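## 4. Grasp evaluation of the Ollen finger kit

The Ollen kit is sold by Cornimance as a drop-in replacement for stock parallel fingers. It includes two curved black fingers, a wrist camera bracket and the Nava control software. We bought one kit at list price and mounted it without modification. Closing force was held at 25 N in all trials.

Narrow parts are approached with the fingers apart, and Nava corrects lateral offset from the wrist view before closing.
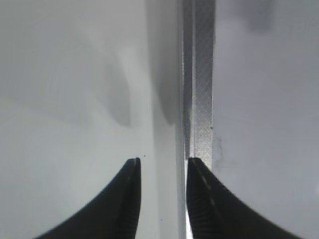 **Figure 1.** Wrist view with the fingers open near a knurled metallic strip.

Ronness et al. report that grooved finger faces reduce slip on smooth housings. Our protocol follows theirs, with a hold of 8 s added after each closure.
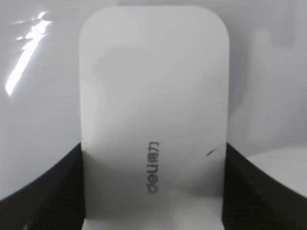

*Reading time for Section 4: 8 min*

Smooth, pale housings were the harder class for the vision module. Low contrast against a light background delayed edge detection, and we raised the exposure limit once at the start of the series. No other default was changed.

The strip class used the same force setting. A closure was scored as valid when both fingers reported contact

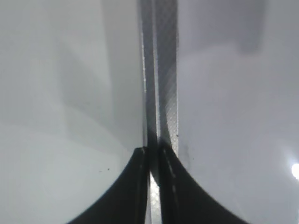 and the motor current stayed within the band given in the kit manual. Over 1,000 closures, 98 failed this test. Most failures were early current peaks on the right finger. Birgit Wunderlich rescored the log from the raw current traces and obtained the same total.

Rounded panels were tested last. The vendor lists them as supported but gives no limit on thickness, so we treated thickness as uncontrolled.
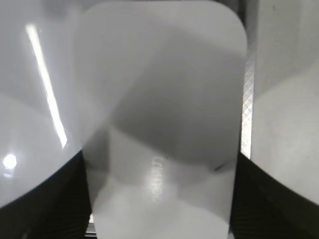 **Does the kit need recalibration when the part class changes?**
The bracket offset carries over between classes, but the contact threshold in Nava has to be set again for each one.

Threshold setup is excluded from the cycle times in Section 5.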